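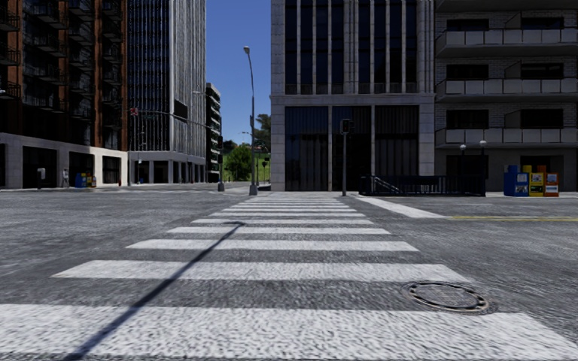 Home | News | Business | Sport | What's On | Letters

Longer green man times to be tried at 69 crossings in Miretden

Pedestrians in Miretden will get more time to cross the road from August under a trial approved by the town council.

The green man signal will stay lit for three seconds longer at 69 crossings, most of them near schools, health centres and bus stops. The trial will run for six months, after which councillors will decide whether to keep the new timings, change them or go back to the old ones.

The move follows a survey carried out in the spring, in which 747 people answered questions about getting around the town on foot. More than half said they had felt rushed at a crossing in the past month. Older people and parents with pushchairs were the most likely to say so, and several mentioned the junction of Cindetti Road and Station Street, where the road is wide and has no island in the middle.

At present the signals are set for someone walking at 1.2 metres a second. The council says many residents walk more slowly than that, and that the setting has not been looked at since the lights were last replaced.

Changes to the timings will be made remotely at most sites by Heko, the firm that looks after the town's traffic lights. At 11 older crossings an engineer will have to visit and alter the controls by hand. That work will be done between 10am and 3pm to avoid the busiest times, and the lights may be switched off for up to an hour while it is carried out. Temporary signs will be put up.

The trial will cost £758 for each of the older sites. The rest of the work is covered by the existing maintenance contract.

Bus operator Parisi has asked the council to keep an eye on delays along the ring road, where its services already run late in the evening peak. The company said it supported safer crossings but wanted the timings looked at again if journeys became much slower. The council has agreed to share traffic figures with the firm each month.

A local walking group had asked for the change to cover all 200 signal crossings in the district. Officers advised against this, saying that some junctions on the main road would need new equipment first – work that is not in this year's budget. The group said it was pleased with the trial but would go on asking for shorter waits after the button is pressed, which are not part of the plan.

Zebra crossings are not affected. Repainting of worn markings is dealt with under a separate programme, and residents can report faded lines through the highways page on the council's website.

A full list of the crossings in the trial is on display at the library and the town hall. Comments can be sent to the highways team by post or email until the end of the trial.

Related news
Cindetti Road water main work to last another fortnight
Parisi changes evening timetable on two routes
Library to open an hour earlier during school holidays
Parking charges frozen at Miretden station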